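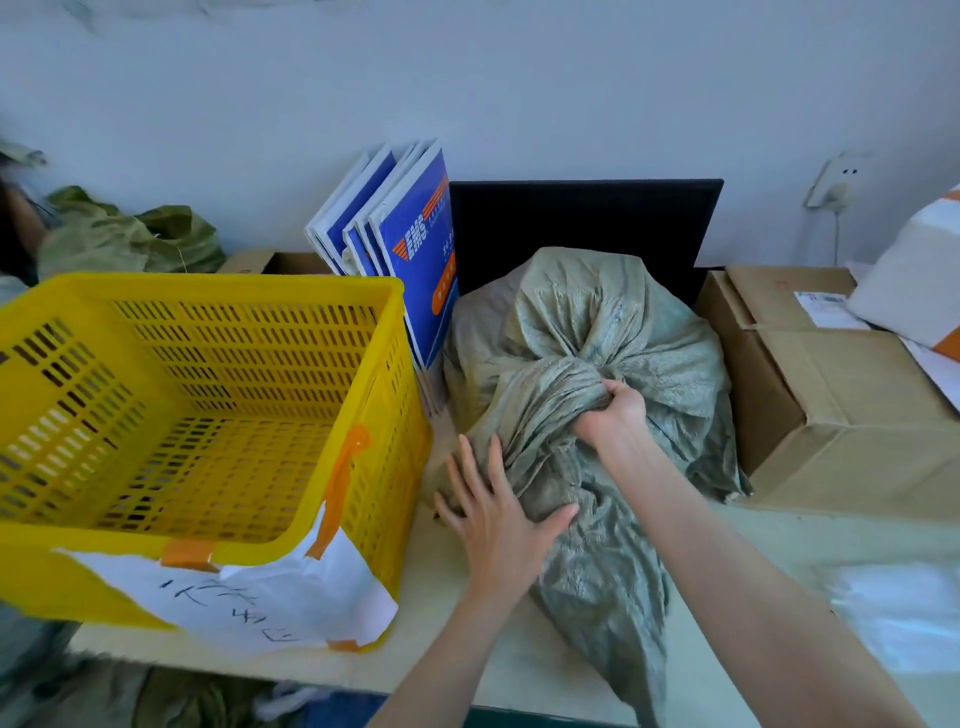

Oranuch Wongsuwan has been packing other people's parcels for 15 years, and she still gets cross about knots.

"A good knot you can undo," she tells me, pouring the tea before I've got my coat off. "A bad knot, you reach for the scissors, and then you've lost a perfectly good sack. I've got sacks at home older than my nephew's car."

I'd come to talk about Wokel, the little forwarding business she runs with her friend Fongchan Onsri, and I'd been told to allow an hour. I stayed most of the afternoon. People who send things overseas for a living turn out to have opinions on nearly everything: tape, string, grandmothers, the weather in other people's countries, and which biscuits survive a long trip (plain ones, in a tin, with a tea towel stuffed in the top).

Most of their customers are families and students, with a few small shops thrown in. They bring in clothes, bedding, books, dried food if it's allowed, and now and then something that makes Fongchan sit down for a minute. She remembers a rice cooker that arrived with the rice still in it. She remembers a wedding dress rolled up like a sleeping bag. "It was the best way to send it, as it happened," she says. "Hardly a crease. I'd never have dared."

The woven sacks are Oranuch's department. She loves them the way some people love cast iron pans. They weigh next to nothing, she says, so the customer is paying to send their belongings and not the packaging, and they take whatever shape you ask of them. Doonas, winter coats and soft toys all go in a sack. Anything with a corner goes in a box.

"You put the heavy soft things at the bottom, then you fill in the sides, then you lean on it," she explains, and gets up to lean on an imaginary one for me, one palm out flat and the other hand screwing up the air above it. "You have to get the air out before you twist. Everybody twists first! Then they've got a balloon, and they wonder why it won't sit still on the scales."

And the knot?

"Twist the neck until it's hard like rope, and then tie it on itself. Hold it underneath while you pull. If you can get your fingers under it and lift the whole lot, it'll do."

Fongchan, who has been listening to this with great patience, is the paper side of the operation. She likes envelopes. She keeps the EMS ones standing up on their edges, blue and white and very smart, because if you lay them flat somebody will put a mug on them. She's particular about handwriting too, having come to labels by way of a stint in the office at Plukon, where she typed addresses all day and developed, she says, a sort of sixth sense for a wrong postcode.

"Young people write so small," she sighs. "I say to them, darling, write it as if the postie has lost his glasses."

Her own method for the crates is a sheet of paper and a marker, with the writing as big as it will go, taped on with orange tape. She won't hear of clear tape for this. Clear tape hides, and then you're there picking at it with your nail for ten minutes when you want to change the sign. The orange you can find from across the room. The crates themselves she swears by for sorting, the plastic sort with slots, which you can rinse out under the garden tap and leave in the sun.

I asked what the busiest stretch had been. They looked at each other and laughed. It was last April, when a run of families all seemed to be moving at once and they sent off 117 pieces in a week, most of them sacks. Oranuch's hands were so sore by the Friday that she couldn't open a jar of pickles.

"I took it next door to Escobedo's," she says, meaning the fruit shop. "He opened it and ate three."

There are slow weeks as well, and they don't mind those. Slow weeks are for flattening boxes and ringing customers to ask whether things arrived, a habit that Fongchan started and that now takes up a surprising part of her day. People want to talk. A woman whose son had received his parcel kept her on the phone for the better part of an hour and finished by reading out a soup recipe, which Fongchan wrote down on the back of a customs form and has since made 2 ways, with and without the radish. She prefers it with.

Before I left I asked whether they had any advice for somebody packing their first sack at home. Oranuch told me to weigh it before tying it. Fongchan told me to put a second copy of the address inside, right in the middle among the clothes. Then they had a small disagreement over whether shoes should be stuffed with socks, which was still going when I found my coat.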